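Noodle task enters collection at Plumthorpe

The Plumthorpe bench has moved on to its first two-arm cooking task. An operator drives both arms through the whole sequence, and each complete run is saved as one example for the Villo policy. The set stands at 1,273 runs, of which 917 have passed review.

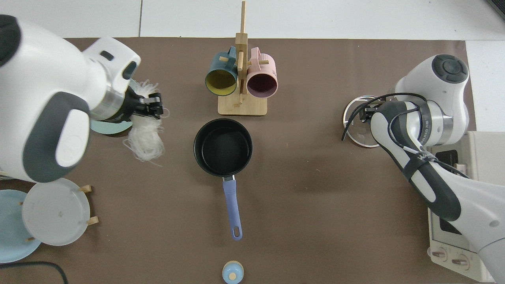
What counts as a run

The noodles start on the green plate and go into the saucepan, and the glass lid goes on after them. Dry noodles were chosen because the bundle never has the same shape twice.

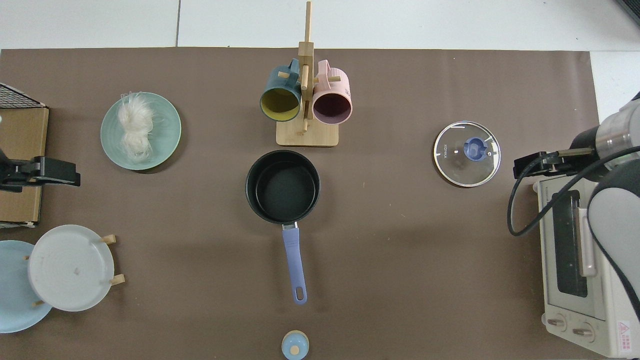 Start positions are changed every 9 runs. The pan handle keeps its direction for now – rotated handles will be added in December, once Tekimbridge has finished the new labeling screen.

Most rejected runs fail at the release. If the gripper opens too high, strands land on the mat, and the run is marked as a spill and kept in a separate folder.
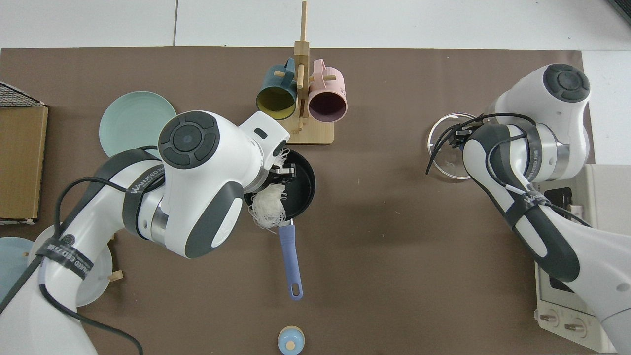 Operators are asked not to pause above the pan for more than 3 seconds. Long pauses teach the policy to wait, and trimming them afterward leaves a jump in the joint readings.

Review uses the overhead view and the side view together. The side view settles most questions about whether the lid is seated.

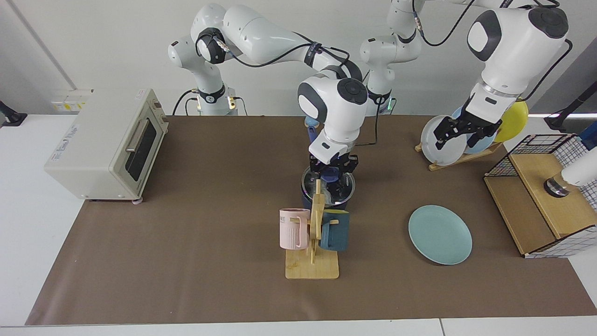

Plate handling at the rack is logged under its own task name and should not be merged with the noodle set. Requests for early access to the reviewed runs go through the Liao data desk.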